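Meveo practice set – reasoning and quant, README

Last touched 28th June. Read this before you mail me please, most of the questions I get are answered in here.

What it is
2000 practice questions for entrance exam prep, plain text, one question per line, tab between fields. Quant, verbal reasoning, logical reasoning. No general awareness, it goes stale too fast and I can't keep up with it.

Where it came from
Most of it is the old Standel worksheets, typed up by Soledad Mahmoud and me over the winter. Rest were written new by Afshin Zamani. Nothing copied from past papers. If you spot one that looks too close to a real paper tell me and it goes.

Files
quant.txt
verbal.txt
logical.txt
answers.txt – match on the id, NOT on line number. Line numbers shifted in May when the duplicates came out.
notes.txt – worked solutions, patchy, logical is best covered

Fields
id, topic, level, text, source initials. Level goes 1 to 3. Level is our guess, Homa Kazemi set them by reading through, no student timings behind it. Treat level 2 as "everything else".

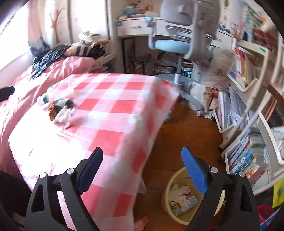 Pattern questions are the ones people ask about most. They're in logical.txt, topic code PAT, and they are all in words, no diagrams, so they work in a text-only reader and can be read out loud. Typical one gives you a repeating grid and asks what colour a certain square is. A checked tablecloth like the red and white one in the photo is good for getting the idea across to beginers, start on a big red square, go so many along and so many down, say what you land on. The harder ones have two rules running together and you need pencil and paper.

Seating and blood relation questions use made up first names. Some names turn up in more than one question, they are not the same people, don't carry facts over.

Known problems
– 13 quant questions have answers rounded differently from the options. Ids listed at the bottom of notes.txt. Will fix.
– para jumbles: a few have two orders that both read fine. We kept the one Mehrangiz Tabrizi picked.
– spelling is British nearly everywhere, the odd American one slipped through
– fractions are typed with a slash, so watch for 1/2x, it means half of x

Not for
Marking anyone for real. Predicting a score. Its practice material.

Using it
Free for teaching and self study. Put "Meveo practice set" somewhere on the handout. Selling it, ask first.

Fixes to Kianoush Mahmoudi, with the question id in the subject line. No id and I will probably miss it.

To do
– finish notes for quant
– split verbal by topic
– sort out the anologies, too many are level 1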